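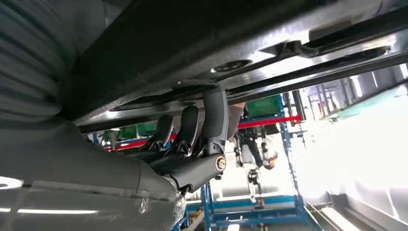 Zokard planner – common questions

Last touched in May. Ask Vlasta Pavlović if yours isn't covered.

Why does the planner refuse a pose that is clearly free?
Nine times out of ten it's the hose sleeve. We model it as a fat capsule, fatter than the real thing. Under a car body that eats your clearance fast. Trim it in the arm file, reload, replan.

Can I turn the sleeve check off?
In simulation, yes. On the cell, no.

Wrist camera sees the underbody fine but the pose jumps. Why?
Glare. Shiny rails match as edges and the matcher grabs the wrong one. Lower exposure first, then raise the match threshold. Bright windows in the background don't help either – mask them out.

How many planning attempts before it gives up?
100. Used to be 400, too slow. Set max_tries if you realy need more.

What is error 2598?
Camera frame and joint state too far apart in time. Check the clock sync. Restarting Emano clears the message but not the cause.

Do background objects count as obstacles?
Only inside the work zone. Racks, bins, other robots past the zone line get dropped from the map. If something moves in, it shows up on the next scan, not before.

Peder or Miettinen branch?
Miettinen for anything with the new arm file. Peder is frozen, bug fixes only.

Where do logs go?
Same folder as the job. Send the whole folder pls, not a screenshot of teh last line.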